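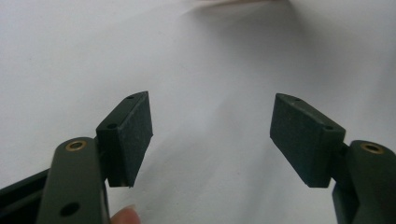 Session 6: Comparing hand-held grippers
Notes by Saimi Leinonen

Vendors like to say their gripper "adapts to any object." Treat that as a claim to be tested. The Flakari sheet lists a success rate with no object list, so the number tells you very little.

What to look at first:

Pads. A hinged pad can settle flat against a surface, but it can also tip at the wrong moment. Textured faces help until they clog with dust.

Pivots. A brass bushing is a good sign. It says nothing about play in the hinge next to it -- wiggle it yourself.

Two-handed work. Thin upright things, such as a picture frame on a table, are harder than blocks. They fall over if one side makes contact early.

Do 12 trials per gripper and write down every miss, including the ones you want to blame on the operator. Ten good grasps in a row on a foam cube do not count as evidence.

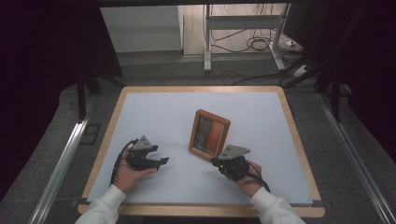
Can we compare two grippers if different people ran the trials?
Only weakly. Swap operators halfway through and report both halves.

For Monday: read the Skerside report, pages 6 to 10, and mark each claim that has no data behind it.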